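Cell Setup and Care, handout 4
Mirjam Wouters

Base alignment on the Puria arm

Most setup guides tell you to trust the simulated cell once the base frame is entered. I wouldn't. The model knows what you typed in and nothing else. If your plate is turned a few degrees on the real floor, the software will happily plan for a plate that isn't.

Before any motion:

Check the plate rotation against the floor marks, with a square. The Lonero manual says the alignment routine makes this unnecessary. I have yet to see proof.
Tighten the base bolts in 3 passes, power off and locked out.
Jog each joint slowly and compare its reading with the model.
Write down the offsets. "Looked fine" is not an offset.

Low poses need extra suspicion. Clearance under the wrist depends on the tool length you entered, and fault 2228 only appears after the limit is crossed.
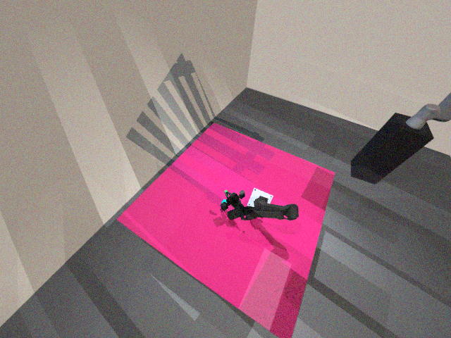

Fig. 3. Simulated cell, arm low over the mat, base plate behind it.

Crescencio Zamudio will sign off your offset sheet. Bring the numbers, and leave the screenshots at home.

Related handouts
Gripper cable checks
Replacing a joint brake
Reading the fault log

Questions: Barbara Bednarek, Inden lab office
Back to top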